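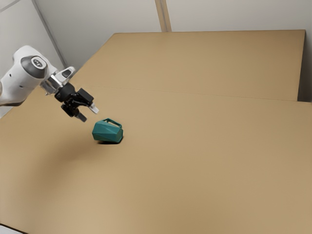
Vol. 3, No. 5

Red Means Something Else on Drindalari Avenue: Student Project Report
Elmont, 2025-08-31

The signal at Drindalari Avenue and Sakamoto Street has a yellow light that lasts long enough to cause arguments. Our project asked what drivers do with it. We also wanted to know whether the camera the city put up in December had changed anyone's mind.

Method

We stood at the bus shelter on the northeast corner with clipboards and wrote down what each car did when the yellow came on. The categories were "stopped," "went through" and "sped up." A fourth category, "stopped in the crosswalk and stared straight ahead," was added on the first afternoon after it became clear that we would need it.

We recorded 254 vehicles over 5 sessions. Buses were left out, since the drivers know the corner better than the signal does. Bicycles were left out too, after a long discussion that we would prefer not to repeat in writing.

Background

A ticket from the camera costs $400. The city mailed a leaflet explaining this to every household in Elmont, and the leaflet used the word "awareness" in every paragraph. The camera itself is behind the branches of a large maple, where awareness of it is hard to come by between spring and fall.

Results

Most drivers stopped. This was a disappointment to the group, as we had written the introduction first. Those who sped up tended to be turning left, and they tended to do it when a line of cars had built up behind them. Hardly any driver sped up alone.

The crosswalk group was larger than we had planned for. Under the city code a driver stopped past the line can be ticketed, but the camera only takes a picture when a car passes the far side of the intersection. Drivers who live nearby seem to have worked this out.

We also put out a short questionnaire at the Clasa supermarket on Sakamoto Street. Nearly everyone who filled it in rated their own driving as better than average for Elmont. Several used the comments box to describe somebody else's.

Problems

The clipboards were visible from the road. Up to 3 drivers per session slowed down on a green light to look at us, and one rolled down the window to ask who we worked for. We would sit farther back next time.

Recommendations

Trim the maple. Repaint the stop line, which is worn away in the left lane. Make the left-turn arrow longer at the end of the school day.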